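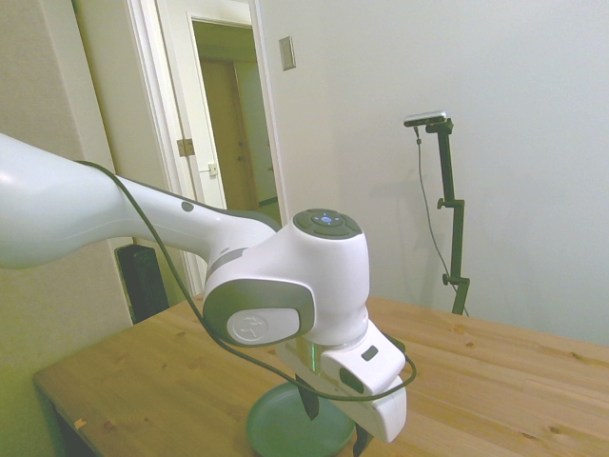
Einen Teller auf einen Ständer stellen, das könne ja wohl jeder, dafür brauche man keinen Aufruf, schrieb uns jemand nach der ersten Runde. Mag sein. Wir würden es trotzdem gern sehen, bevor wir es glauben.

Start Aktuelles Mitmachen Werkstatt Kontakt

Lesezeit: 2 Minuten

Mitmachen: Teller und Tellerständer im Alltag prüfen

Für die Haushaltswerkstatt Jondomia suchen wir im Juni Teilnehmerinnen und Teilnehmer, die Teller ablegen, aufnehmen, aufstellen und wieder herunternehmen. Das klingt nach wenig und ist auch nicht viel. Die Hersteller von Tellerständern versprechen allerdings gern, ihr Draht halte »jeden Teller sicher«, und an dem Wort »jeden« haben wir Zweifel.

Geprüft wird am Tisch, mit flachen runden Tellern in verschiedenen Farben und mit einfachen Drahtständern. Uns interessiert, wie der Teller in den Draht findet, ob er beim Loslassen kippelt und ob man ihn mit einer Hand wieder herausbekommt.
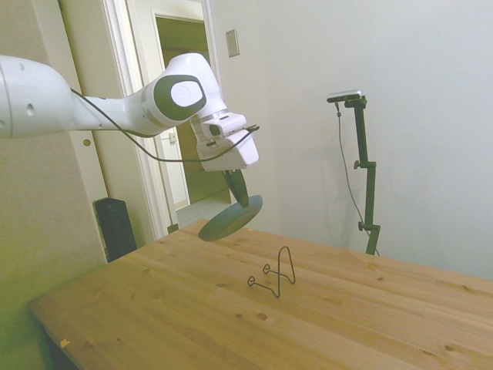 Drahtständer auf Kiefernholz, ein Fuß mit kleinem Haken.

Was wir erwarten

Sie sind volljährig, haben 2 Stunden Zeit an einem Mittwoch und sagen, was Ihnen nicht passt. Lob nehmen wir auch, es muss aber begründet sein. »Sieht hübsch aus« hilft uns nicht weiter. Vorkenntnisse sind unnötig. Wer beruflich Geschirr verkauft, kann diesmal leider nicht teilnehmen.

Pro Termin arbeiten bis zu sieben Personen. Jede bekommt fünf Aufgaben und einen Fragebogen, den wir nach Beschwerden gekürzt haben (er ist immer noch zu lang).

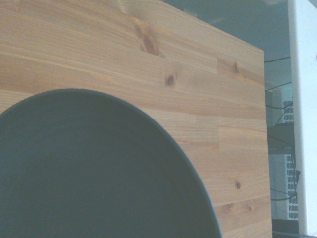

Bewertet wird übrigens auch das schlichte Hinlegen. Ein Teller, der sich flach auf dem Tisch schlecht am Rand greifen lässt, wird durch einen Ständer nicht besser, er steht dann nur. Melden Sie uns also auch, wenn Sie den Ständer ganz überflüssig finden.

Was Sie bekommen

Kaffee, die Fahrkarte gegen Beleg und auf Wunsch den Ergebnisbericht. Ein Honorar gibt es nicht. Ob der Bericht jemals einen Hersteller umstimmt, können wir nicht versprechen.

Anmeldung schriftlich an Jondomia, Kennwort »Teller 1594«. Bitte geben Sie an, ob Sie Links- oder Rechtshänder sind.

Kontakt | © Jondomia | Nach oben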